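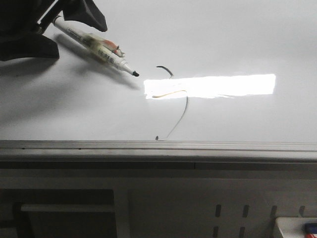 A dry-erase marker at the whiteboard.

Home | Town News | Schools | What's On | Send Us a Story

Filed under: Town News, Library

Big news for anyone who has ever tried to book a study room at the Ekingate library in September and given up: we're getting more of them! The library board said yes to the plan at its evening meeting, and I was there in the back row with a cup of very bad coffee, so you get it straight from me.

The old periodicals room, the long one behind the front desk where the bound newspapers used to live, will be split into four smaller rooms. Each one gets a table, a door that closes (hooray) and a whiteboard on the longest wall. If you've been using the two rooms upstairs, you know how it goes. You show up at 3:30, both are taken, and you end up whispering about algebra next to the large-print mysteries. My daughter's study group got shushed twice last spring, and I can't say they didn't deserve it.

The library logged 154 requests for a room in one month last school year and had to turn down plenty of them. I would have guessed half that. The high school kids are the biggest group, but there's also a tax help table, a Spanish conversation circle and a bunch of people who work from home and just want to be someplace else for a couple of hours.

Hauser, the contractor that did the new ramp at the post office, has the job. Work starts once the newspapers have been moved to the basement in Prarton, where the county has dry shelves to spare. You'll still be able to ask for them, but give the desk a day or two to bring them over (I asked, because I'm the person who looks up old football scores).

Booking is changing too. The paper sign-up sheet is going away and the library will use Plodinico, the same online calendar the rec center has. You can hold a room for 2 hours at a time, up to 18 days ahead, and if you don't have a computer at home the front desk will do it for you over the phone. One man in the audience was pretty worried about losing the clipboard, and I kind of get it, I like a clipboard myself.

Bring your own markers, by the way. The board went back and forth on that for longer than I expected, and in the end the budget line for supplies stayed at $600 for the whole building. Erasers will be on the wall. Dry-erase only, please, as somebody used a permanent one upstairs and you can still read most of a grocery list.

The upstairs rooms stay open as usual during the work, and the front desk is still taking names on the clipboard for now.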